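Chapter 6
Lidded Bins and the Storage of Small Parts 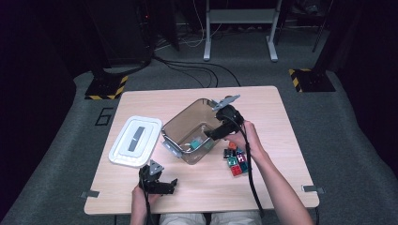 Wenjie Bai objects to the order in which most manuals take up this subject. They begin with the label, Bai writes, and a label is of little use until the bin has been matched to what goes in it; a wrongly sized bin gets relabeled every February and is still wrong. The objection is accepted in this chapter. Labels are deferred to Section 6.4, and the first three sections deal with the container, the lid and the fill.

6.1 Scope and terms

A small part, for the purposes of this chapter, is any solid item that can be picked up between the thumb and one finger and that is stored in quantity with others of similar size. Toy cubes, counters, drawer knobs and cable clips all qualify. Items that roll freely, such as beads and marbles, are treated in Chapter 7, as they place different demands on the rim and the closure.

The following terms are used throughout.

Bin: an open-topped container with rigid walls, intended to take a lid.

Lid: a separate or hinged cover. A lid that comes away completely is called a free lid.

Latch: any fitting that holds the lid to the bin under load. The part of a latch fixed to the wall of the bin is the bracket.

Staging area: the section of work surface on which parts wait before they are placed in the bin.

Set-down area: the section of work surface on which a free lid rests while the bin is open.

Fill: the parts in the bin, taken together. Fill height is measured from the inside floor to the highest point of the highest part.

6.2 Wall transparency

Bins are sold with opaque, clear and tinted walls. An opaque wall hides the fill and makes the label carry all the information. A clear wall shows the fill but also shows disorder, and users in shared rooms often object to it. A tinted wall is a compromise. Through a smoky brown wall, cubes in teal and green can still be told apart from the side, though the apparent color shifts toward brown and dark parts lose contrast first. Where color is the sorting key, the fill should be checked from above before the lid is closed.

Tint also affects the judgment of fill height. In the Wasow classroom inventory, which covered 495 tinted bins, the commonest recording error was a low reading taken from the side in poor light. Chunhua Feng, who compiled the results, recommended a reading from above with the bin level. A tilted bin should never be read.

6.3 Work surface layout

Three areas are needed on the table: set-down, bin and staging. They are best arranged in a single row. For a right-handed worker the lid goes on the left, the bin in the center and the parts on the right, so that the working hand travels from staging area to rim without crossing the lid. Left-handed workers reverse the row.

The free lid is laid flat. Leaning it against the bin saves space but makes the bin easy to push off its mark, and a lid with a raised inner rim does not lean reliably.

Parts in the staging area may be left in a loose cluster if there are few of them. Larger lots are divided first. The Starkunus procedure sets the limit at 100 parts per lot, after which a second staging area is opened.

A bin may be tilted toward the worker during loading. Tilting shortens the reach but lets the fill slide to the low wall, where it packs unevenly. The bin should be returned to level before the last parts go in, and the fill spread by hand.

Parts are placed near the floor of the bin and released there. Dropping them from the rim is faster and is acceptable for soft goods, but hard cubes mark a plastic floor over time, and the marks show through a tinted wall as pale scratches.

6.4 Labels

A label states the part, the sorting key and the date of the last count, in that order. The bin code, if one is used, goes on a separate line:

Cubes, mixed
By color
22 March 2019
Bin 3071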